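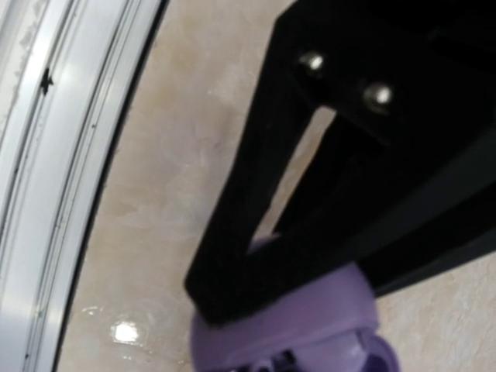

Figure 3. Purple plastic against the beige, marble-patterned surface, from above.

4.2 Small cases and the surface they rest on

The everyday objects covered in the previous section (boxes, jars, folded cloth) are large enough that the surface under them can mostly be ignored. Earbud cases are different. They are light, their edges are rounded, and opening one on a table tends to move the whole case before the lid gives. We therefore treat the case and the tabletop together.

The case set was put together in June by Thomas Palumbo from secondhand stock. It has 50 cases, most of them in one of two body styles that we call Bogdan and Stina after the names used in the Nirnbridge object list. Bogdan cases are wide and low, with the lid hinged along a long side. Stina cases are taller and closer to square. The remaining cases fit neither style and were kept as a mixed group. Cases with broken hinges were left out. Scratched ones were kept, as were those with worn magnets.

Color turned out to matter more than we had planned for. White cases lose their outline on a pale table, and black ones hide the seam between lid and body. Purple and lavender cases kept a readable edge on the beige veined surface used here (Figure 3), even where the view is a little soft. The veining itself caused few problems. It is fine and low in contrast, and our annotators seldom confused it with a lid seam. The gloss was a greater nuisance, and labels near a bright reflection were checked a second time.

Each case was recorded in 4 states: closed, open and empty, open with one earbud seated, and open with both seated. A case counts as open when the lid stays back without being held. A lid that falls shut again is recorded as closed, whatever happened before. This rule was suggested by Alois Camenzind after a first round of labels in which "open" had been used for anything past the magnet. 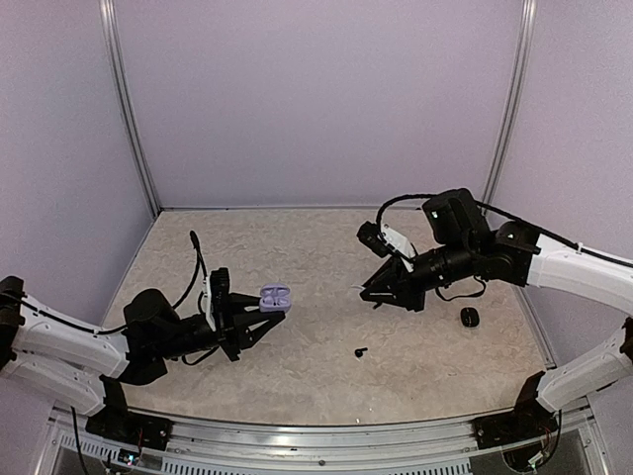
Figure 4. Open lavender earbud case on the tabletop, lid tilted back, with the molded recesses in the lower half showing.

Figure 4 gives an example of the open position. The recesses in the lower half face upward, and there are matching rounded hollows on the inside of the lid. Those hollows are easy to overlook in a drawing of the case, but they decide how far an earbud can stick up before the lid stops closing. In the Stina style the clearance is small, and a bud turned slightly in its recess is enough to hold the lid off its seam.

The plain lavender-gray panels behind and beside the table were chosen with larger objects in mind. For lavender cases they are a poor match in low views, where the lid can fall in front of a panel of similar color. We did not change them, so that the case recordings would stay comparable with the Formont box series.

In all, 600 recordings were labeled. Of these, 315 show a case of the Bogdan style. State labels were given by two people working separately, and disagreements were settled by going back to the recording. Most disagreements concerned a single seated earbud seen from the hinge side, where the lid covers part of the recess.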